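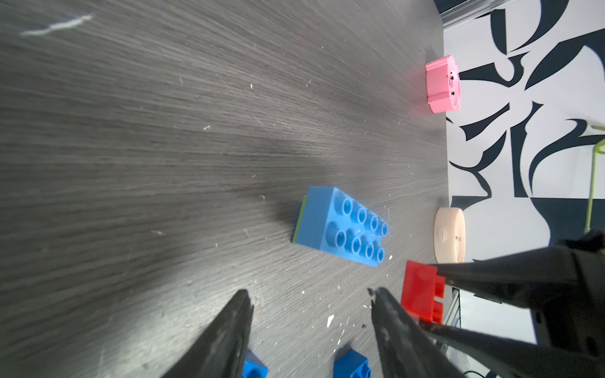

Chapter 3
Building Blocks and the Work Surface

In this chapter you will learn
How to choose and prepare a table for block play
How to talk about a brick by its studs
How to clean a surface between two groups of children
How to store large bricks so that children can find them

3.1 Before the play begins

Many students of early childhood care think first about the toys and only later about the table. In my own training I made the same mistake. I prepared the bricks with great attention, and then I put them on a table which still had the rests of the morning on it. A dark table shows this very clearly. Small white flecks and crumbs stand out against a dark gray surface, and a long pale scratch can look like dried residue until you pass a finger over it.

The first task of the adult is therefore to look at the table from the side, with the light coming across it. Glare from a window can hide the dirt in one half of the table and show it in the other half. Walk to the opposite side and look again.

3.2 The large brick

The bricks used in this chapter are of the large toddler type. We name a brick by its studs. A brick with two rows of four studs is called a two-by-four, and the sky-blue brick in the opening photograph is one of these. It lies with the studs up, and this is the position in which a young child can most easily put the next piece on it. At the short end of it there is a thin strip of yellow-green.

When you speak with children, use the color and the size together: "the blue long one", "the green short one". Gil-soo Yoon, who taught the block course at the Geum nursery school for many years, asked her students to use the same words for a whole term. The children then began to use them too.

3.3 Cleaning between groups

At Geum the table is wiped after each group with a damp cloth and then with a dry one. Work from the far edge toward yourself. Lift every object and do not clean around it. Chips and crumbs which stay under a brick will make it stand unevenly, and a tower of small children's height will fall sooner.

The bricks are washed on 1st July, before the summer closing, and again when the school opens. A full set in the Haltgate building has 50 bricks and fits in two low boxes.

Key words
stud: the round raised part on top of a brick
two-by-four: a brick with two rows of four studs
residue: what stays on a surface after something has dried

Think and discuss
Look at a table in your own workplace. From which side do you see the crumbs best?
Which words do your children use for the different bricks?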